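Uploading a whole folder at once, captions keep going to the wrong photo

Forum > Photo sharing and albums > Help
Page 1 of 1

dlayug
I'm trying to move a folder of pictures into an album on Kullon. There are 37 of them. When I pick them one at a time the captions stick to the right photo. When I select the whole folder and upload it in one go, the captions are off by one from the third photo on. The last photo ends up with no caption at all.

I've done it twice with the same result. I'm on the desktop site, not the phone app. The captions were typed in my photo program before I exported. Has anyone seen this?

quiambao_r
Yes. What order is the folder sorted in? Kullon reads the captions in file name order but it shows the photos by the date they were taken. If one picture has a wrong date, everything after it shifts.

Sort by name, then by date, and see where the two lists stop matching. My guess is the third one.

dlayug
Sorted by name, the third file is a scan of an old print. By date it goes to the end, because the scanner gave it the day I scanned it. So that fits.

Is there a way to change the date without opening each file?

belmonte_l
You don't need to change any dates. Make the album first, leave it empty, open it, and upload from inside the album. There is a drop-down at the top right that says Order. Set it to File name before you pick the files. The captions come in right after that.

If you upload from the main page and choose the album afterward, the Order setting isn't offered. I think that's what is happening to you.

quiambao_r
That only works if your file names are in the order you want. His may not be. I'd still fix the date on the scan. It takes a minute, and then the pictures will be right wherever he puts them next.

belmonte_l
Sure, if he plans to move them again. He asked about one album.

n.sotomayor
I run the photo page for a walking group and I do a batch every month, so I've been through most of this. I wrote up the steps for our own members and I'll paste the part that matters. It's from our page, so skip over anything that doesn't apply.

Put everything you want to share in one new folder. Don't upload from the folder your camera or phone made, which will have things in it you don't want. Copy the pictures over so the originals stay where they are.

Rename the files before you do anything else. Use a short word and a number with zeros in front, like walk001 and walk002. Without the zeros, some programs put 10 ahead of 2.

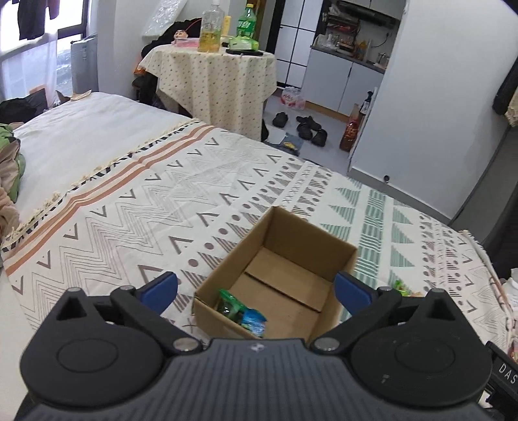
SKEMCOMBE, December

The monthly album is now open for uploads and will stay open until the end of the month. Members who have not yet joined the shared album should ask for a new link, as the old one has been turned off. Please keep each batch to 30 pictures or fewer. Larger batches have been stopping partway, and it is hard to tell afterward which pictures went through.

Captions should be typed in after the upload is finished. Captions brought in from another program may be cut short or attached to the wrong picture. Please put the place name first, then the names of anyone who has agreed to be named.

That's the end of the paste. The bit about captions is the reason I'm posting it. I gave up on importing them.

dlayug
Thanks. Typing 37 captions again is what I was hoping to avoid, but I could copy and paste them from a text file.

The limit of 30 is interesting. Does Kullon say that anywhere? I couldn't find it in their help pages.

n.sotomayor
No, it's our own number. We had trouble with bigger batches and none with 30, so we left it there.

uvalentini
I don't agree with the limit. I upload a few hundred at a time and they all go through. I put up 1140 pictures from a family reunion in one evening and had no failures. If batches are stopping partway, I would look at the connection or the browser before blaming the number of files.

n.sotomayor
Could be. Our members are mostly on slow connections out past Skemcombe. I can only tell you what worked for them.

uvalentini
That would do it. The page keeps one session open for the whole upload, and if it drops, the remaining files are left out. It doesn't warn you very clearly. There's a small gray line at the bottom that says Finished with errors, and most people close the window before they read it.

On a slow line, small batches make sense. On a good one they just waste time.

belmonte_l
Also, turn off sleep on the computer while it's running. My laptop goes to sleep after a few minutes and that stops the upload too.

quiambao_r
Back to the captions. Was the export done with "write captions to file" checked, or did it make a separate list? That changes the answer. If they're written inside each picture, they can't end up on the wrong one no matter how you sort. If they're in a separate list, they can.

dlayug
I had to go and look. It made a separate list. There's a file called captions.txt in the same folder. I took it for something the program left behind, and I selected it along with everything else when I hit Ctrl+A.

quiambao_r
There you go. Export again with the captions written into the files and delete the text file. Then the order doesn't matter.

belmonte_l
It matters for how the album looks, but yes, the captions will be right.

uvalentini
One caution. Some programs write the caption into a field called Title and others use Description. Kullon only reads Description. Test with 2 pictures before you do the whole lot.

dlayug
Did the test with 2. First try, no captions. I switched the export setting from Title to Description and tried again, and both captions came in.

Then I deleted the bad album and uploaded the whole folder from inside a new one, with Order set to File name. All 37 are there with the right captions. The scan is in third place where I wanted it. No errors in the gray line at the bottom.

quiambao_r
Good. Did you fix the date on the scan?

dlayug
Not yet. I might do it later on.

ogola_photos
I have the same problem but on Zadbridge, not Kullon. There's no Order menu there that I can find. Do the same steps work?

uvalentini
Partly. Zadbridge reads both Title and Description, so the export setting shouldn't matter. It always sorts by date taken, though, and you have to drag the pictures into place by hand after the upload. For that one I'd fix the dates first.

ogola_photos
How do you fix dates on a lot of files? Mine are all scans, and they all have the same day on them.

uvalentini
Select them all in your photo program and look for Adjust date and time. Most of them let you set the first one and add a minute to each one after it. Put them in the order you want before you do this.

n.sotomayor
Make a copy of the folder first. Some programs change the original files and there's no undo.

ogola_photos
Okay, copying now. I'll start a new thread if I get stuck, as this one is about Kullon.

belmonte_l
Put it in the Zadbridge section so people can find it. dlayug, can you mark this one as solved? The button is under your first post.

dlayug
Marked.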